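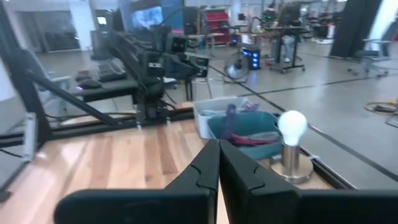 Bulb and metal base on the wooden tabletop.

My project looked at Plindix, a startup that pays people in Trustemville to carry ads on their reusable coffee cups. I wanted to know if anyone remembers the ads, so I surveyed 100 cup users outside the Annamalai food court on Wed 23 May.

Only 36 could name a brand on their own cup — way fewer than I'd guessed! Sellel, a local soap company, came up the most,

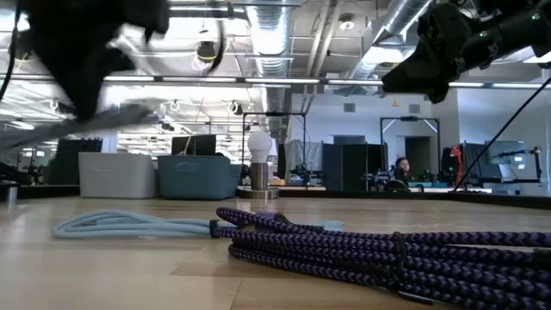
and I think that's down to its short name (plus the giant lettering). People did like the free refills, and two asked me how to sign up.

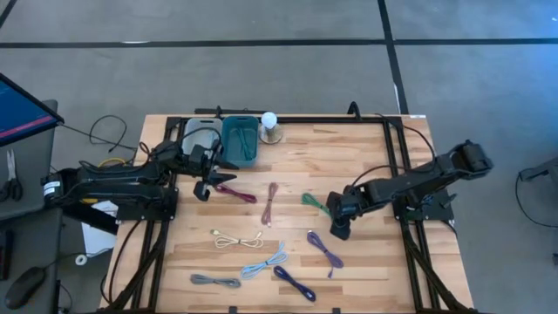
What I'd change

I'd ask in November too, when more people buy hot drinks, and I'd keep the survey shorter.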